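Okay, club update thread, because a few of you asked what we've been doing all summer at Buvstead and the answer is: grabbing squishy stuff! So much squishy stuff!

For anyone new, I'm one of the student leads for the Buvstead robotics club. We've got one arm, named Prako, one long table, and a project we want to show at the Tredelmont student meet in October.

The task sounds easy. Prako picks up soft, lumpy things one at a time and sets them in a tray. No two pieces have the same shape, and we can't tell it ahead of time where they'll be.

We started with plain blocks back in the spring and got pretty cocky about it. Blocks are so nice. Flat sides, hard corners, they stay how you left them. Then we switched to soft pieces and our score fell through the floor (I may have gone for a long walk).

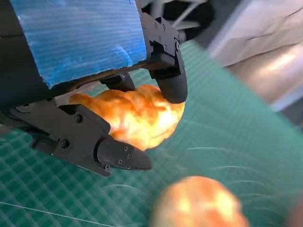
Our big topic this month is where to grip. With a block you aim for the middle and you're done, but a lumpy piece might be fat on one side and skinny on the other, so the middle of the outline can be a terrible spot. Look at how the orange and yellow one bulges out to the right between the fingertips. Our old code only cared about the outline from above, and a bulge like that is the kind of thing it had no clue about. The new code looks at the piece from 2 angles before it picks a spot, and I love it.

Also, the grid on the cutting mat is my favorite thing in the whole setup. It's a super cheap way to talk about position. "It missed by one square" beats "it missed by a bit" every single time.

Numbers, for the numbers people! We've logged 1,835 tries since we went soft. The last 269 were with the new code, and it's a real jump. I want to rerun the old code on the same layouts before I post a percentage, so please hold me to that.

Still bad: two pieces touching. Prako goes for the seam between them and ends up with neither. We have 4 ideas for this and they all fight with each other. Current favorite is a little nudge first, then look again, then grab.

Other thing on the list is closing speed. Slow is gentle but it makes every run take forever, and we'll be on a clock at Tredelmont.

If your team does soft gripping, please tell me how you choose closing force! We're using one setting for everything right now and I'm pretty sure we can do better.

Next post will be the nudge test, good or bad. Back to the table!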